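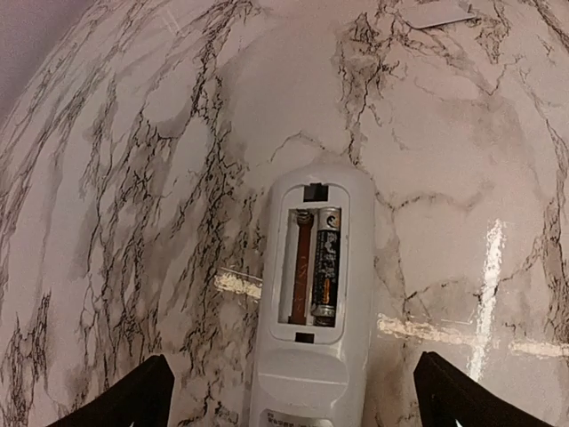
the remote on the marble, black veins everywhere

ok so a thread about moving to a town where I knew zero people and trying to learn the bus system. grab a snack

1/ I moved to Skernberg in August. No car. Sold it before the move because everyone online said the buses were great, and they are! once you know which one goes where

2/ the 91 goes to Ploder. The 708 ALSO goes to Ploder, but up over the hill and past the quarry, and it takes more than twice as long. They leave from the same stop. I have taken the 708 by mistake so many times that I now have a favorite seat on it

3/ transfers are good for two hours, which sounds like plenty until you're on the 708

4/ the best thing on either route is the bakery in Ploder, right where you get off. Get the plum roll. If they're out of plum, get the cheese one and be sad for a minute
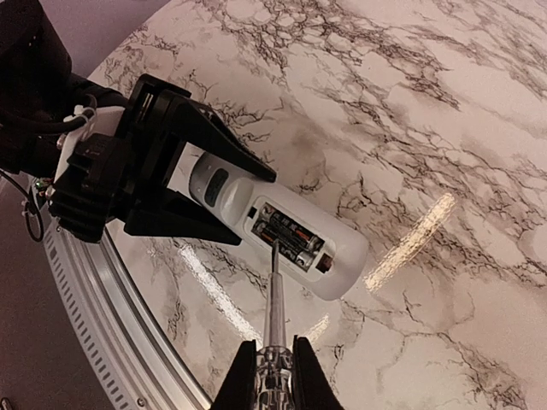

5/ evening buses are a whole different animal. After 7 the 91 only runs once an hour and the sign at my stop still shows the spring times, so I sat there in the dark with my bag of rolls feeling very dumb. Take a photo of the timetable at the main station (the right one!!) and keep it on your phone. It has saved me twice already

6/ drivers here wait if they see you running. I come from a place where they speed up. I almost cried the first time

7/ monthly pass or single tickets? I did singles for the first month and regretted it. Pass, every time, even if you only ride to work and back

8/ next up is the Bollenov line, which I hear has a river view the whole way. Tell me which side to sit on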